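Automatizar sin perder las manos

Llevo siete años preparando pedidos de bisutería y accesorios para el pelo en Bañuelos, y nunca había salido del trabajo con tantas ganas de contarlo. Desde marzo de 2019 nuestro almacén enseña a un sistema a coger pulseras, coleteros y gomas, y las profesoras (¡profesoras!) somos nosotras, las de siempre.

La herramienta es una pinza negra de dos dedos que se lleva en la mano. Repites con ella lo que harías con los tuyos: acercarte, cerrar, levantar, soltar. Las cuentas grandes tienen su truco – si aprietas por el centro de una, la pulsera gira y se te escapa; entre dos aguanta mucho mejor. 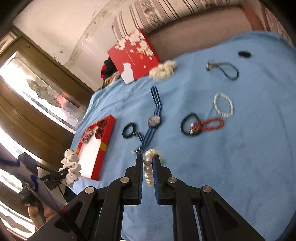

Lo que ha cambiado en el turno

Antes éramos 21 personas haciendo lo mismo todo el día, y en campaña salían 4.000 bolsitas por semana. Ahora cinco compañeras dedicamos las mañanas a las demostraciones, y por la tarde volvemos a los pedidos con la muñeca bastante más descansada. Dorin Văduva, que lleva el proyecto desde la oficina de Drestport, nos pregunta por qué agarramos cada cosa así. ¡Jamás me lo habían preguntado!

También hay dudas, claro. Mi compañera de mesa quiere saber qué pasará con los contratos de mayo, y yo también. De momento tenemos por escrito que las horas de demostración se pagan como formación.

Mi reto favorito son las gomas negras finas: se quedan planas sobre la tela y hay que bajar con los dedos bien abiertos, sin arrastrar la manta.

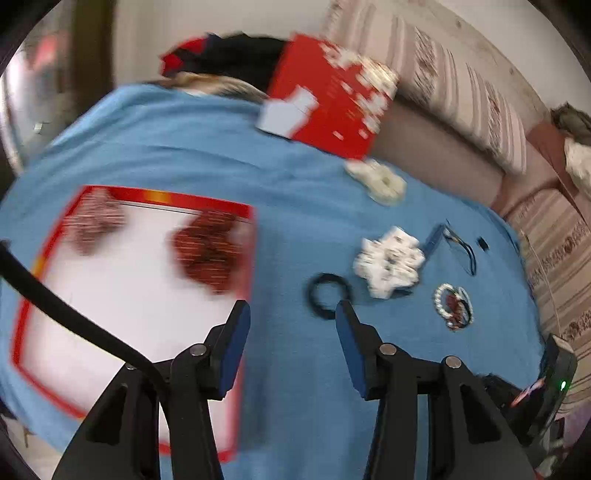 Próxima parada: los cordones

El mes que viene empezamos con cordones y colgantes, que se enredan con mirarlos. Ya he pedido turno de mañana y os iré contando cómo se nos da.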